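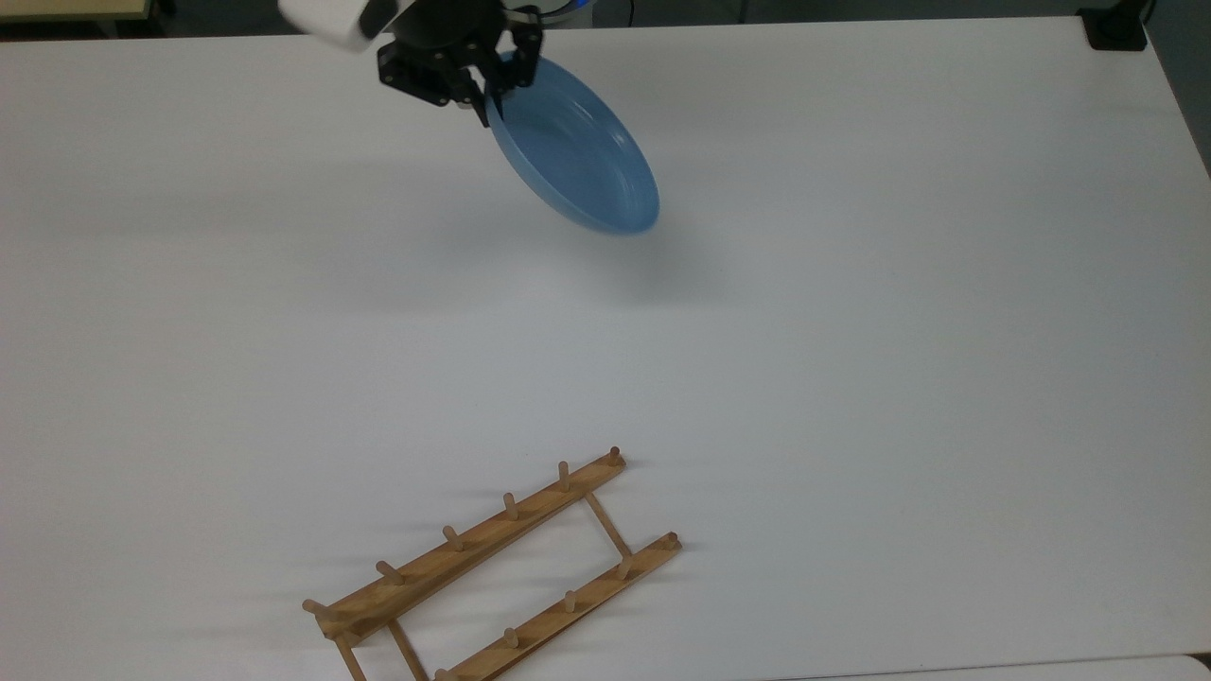
I gave up my dishwasher in July and I don't miss it! It died on a Sunday, the repair quote was $209, and I figured I'd wash by hand until payday. Then I just kept going (the radio helps).

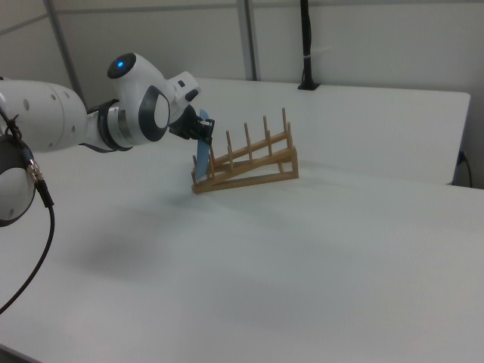

My evenings got slower, in a good way. I do the glasses first, then plates, then whatever pan I've been avoiding. Takes me 18 minutes if I don't stop to text Dzintra. 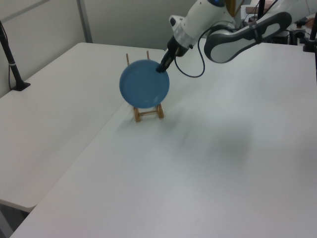

Do I rinse in hot water? Only the glasses, and everything else gets cold because my heater is tiny.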